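Terminal blocks on my white table

October 23, 2020

I have finally started with the control box for the garden pump. The old one was made by a small firm, Arer, and it worked for 9 years. Now I want to build the new one myself, slowly, and write down what I do.

First come the terminal blocks, the green ones. I bought them from the Cirkov shop, where you pay 300 for a bag and the delivery is free. I like to put them on the table before I fix anything, together with the screwdriver, so I can think about the order of the wires.

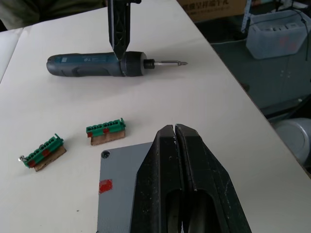

How tight should the screws on a terminal block be?
Tight enough that the wire does not move when you pull it gently by hand. After a day I check every screw one more time, and often one of them takes a small extra turn.

I use the cordless screwdriver for the long screws only. For the wires I prefer a hand screwdriver, it is easier to feel when to stop.

The wiring plan is still on paper, and I changed it twice this week. The pump cable will come in from the left side. I hope to have the box on the wall before January.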